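COMMUNIQUÉ DE PRESSE

Chez Hemitz, une main robotisée rejoint l'atelier de démontage -- et nos journées changent un peu

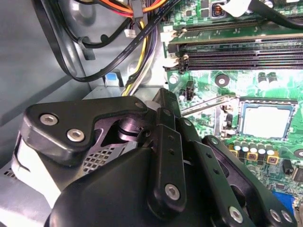 Main robotisée dans un boîtier d'ordinateur ouvert, face à la carte mère. Photo : Hemitz

12 partages | 3 commentaires
Dernière mise à jour : septembre

Je m'appelle Davoud Golestani, je dirige l'atelier de reconditionnement de Hemitz, et c'est à moi qu'on a demandé d'écrire ce communiqué. Tant mieux, j'avais envie de raconter ça moi-même !

Depuis la rentrée, nous travaillons avec Mumeck, un poste équipé d'une main à plusieurs doigts qui va chercher les composants à l'intérieur des unités centrales. On reçoit quelque 800 machines par mois, surtout des PC de bureau que les entreprises renouvellent d'un coup, et il faut les ouvrir toutes, trier ce qui repart et ce qui part au recyclage. Si vous avez déjà passé la main dans une vieille tour, entre la cage à disques et les nappes, vous savez ce que ça donne au bout d'une journée : des doigts éraflés et des poignets en compote.

Pour l'instant, Mumeck s'occupe de la mémoire et de quelques connecteurs d'alimentation. Les câbles restent sa bête noire (un faisceau mal rangé et il s'arrête pour demander de l'aide), alors on a toujours quelqu'un à côté. Sur les modèles qu'il connaît bien, il va au bout de sa tâche 80 fois sur cent. On espère passer à 90 l'année prochaine, je ne promets rien.

Et l'équipe dans tout ça ? Nous étions 14 à l'atelier avant, nous sommes toujours 14. C'était la condition posée dès la première réunion, elle est écrite noir sur blanc dans l'accord signé avec la direction. Ce qui bouge, ce sont les postes. Quatre collègues ont suivi la formation de Brandão, notre intégrateur, pour régler les gestes et reprendre la main quand ça coince. Les autres passent plus de temps au diagnostic et aux tests, un travail qu'on repoussait toujours au vendredi soir faute de bras. La rotation se fait toutes les deux heures, on ne reste plus une matinée entière penché sur le même établi.

Tout n'est pas réglé, je préfère le dire. Le bruit des moteurs agace une partie de l'équipe, la cadence est encore plus lente qu'à la main, et on discute toujours de la prime pour les collègues formés -- prochaine réunion ce mois-ci.

La suite se jouera sur notre deuxième site, Hullness, où un poste identique doit être installé au printemps. Les journalistes qui veulent voir le poste tourner sont les bienvenus à l'atelier, le matin de préférence, avant la livraison de 14 heures. Écrivez au service presse de Hemitz et je vous ferai la visite.

Davoud Golestani
Responsable de l'atelier de reconditionnement, Hemitz

Recevez nos actualités une fois par mois : inscrivez-vous à la newsletter
Ce site utilise des cookies pour mesurer son audience. Accepter | Refuser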